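Small work needs a good table. In the workshop in Sestden I learned this slowly, over 14 years of repairing old cars and, in the evenings, sorting my children's toys.

My table is white, with yellow laid across the middle. Dark parts are easy to find on yellow, and a dropped screw does not hide. The fuse block from the Degefa van has a row of screw terminals, and the blade fuses go in from the top — red one first, then the clear one beside it. 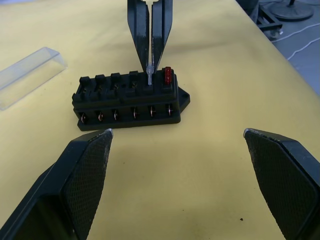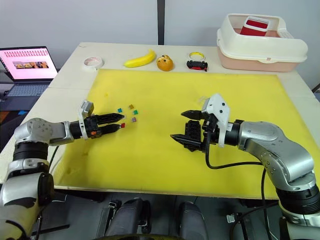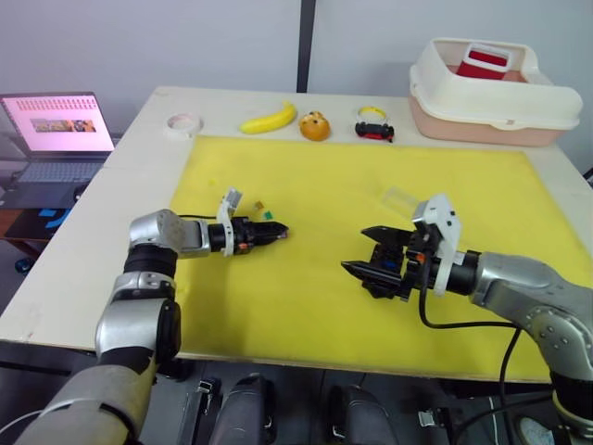 ## What stays within reach

Tape, always. Little colored cubes are useful too: I put one beside each part that I must check again. For longer jobs I keep 3 trays from Brullemia under the bench, and I wash the yellow cover every September.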